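Brisberg Mill History Group
Minutes, September 1, 2021

Present: Sombat Intarasuk (chair), Trinidad Panganiban, Shigeru Uchida, Buppha Srisuk. Apologies: Wichai Ongart.

**1. Last minutes.** Approved.

**2. Mill race.** Shigeru walked the race from the Sunville road to the dam site. 64 feet of the stone wall is standing. The rest is under brush.

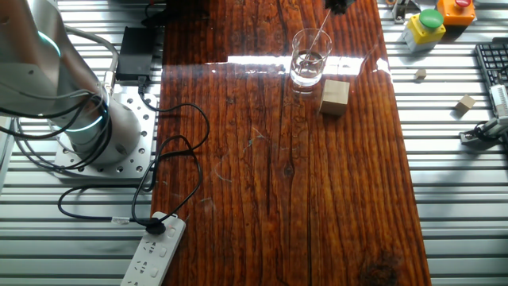 *Power strip and adapter on the bench.*

**3. Deeds.** Trinidad has copied 18 deeds for the Siriwan tract. The earliest mentions a saw mill but no grist mill. Two are hard to read.

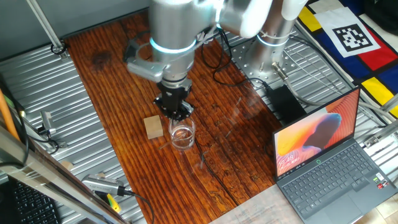
Buppha will check those two against the county tax lists.

**4. Marker.** Wording agreed, with "grist mill" left out for now. Up to $1000 set aside for the post and plate.

**5. Next meeting.** September 18, 7 p.m.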